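Home Projects Minutes Downloads Contact
Search this wiki... Go

Ellosura planner sync, Saturday

1. Perception
The new depth filter is in and we love it! Segmentation on seed 3057 now keeps the dresser and the box on top of it as separate objects.
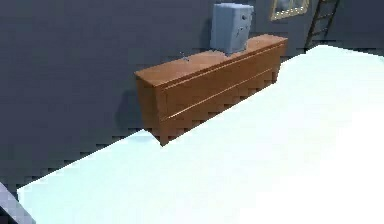 Grekier will rerun the old seeds with the same settings. Nikolaidis labels stay as they are until March.

2. Planning
Next up is the counter, with the toaster and the green spray bottle as obstacles. Two planner threads, 16 retries max. 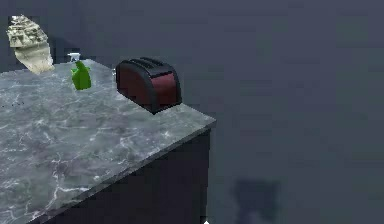 3. Actions
- Konidcombe: merge the collision cache (ticket 1902)
- Grekier: post rerun logs

Comments (2)
Great news on the filter!
Can we get the config too?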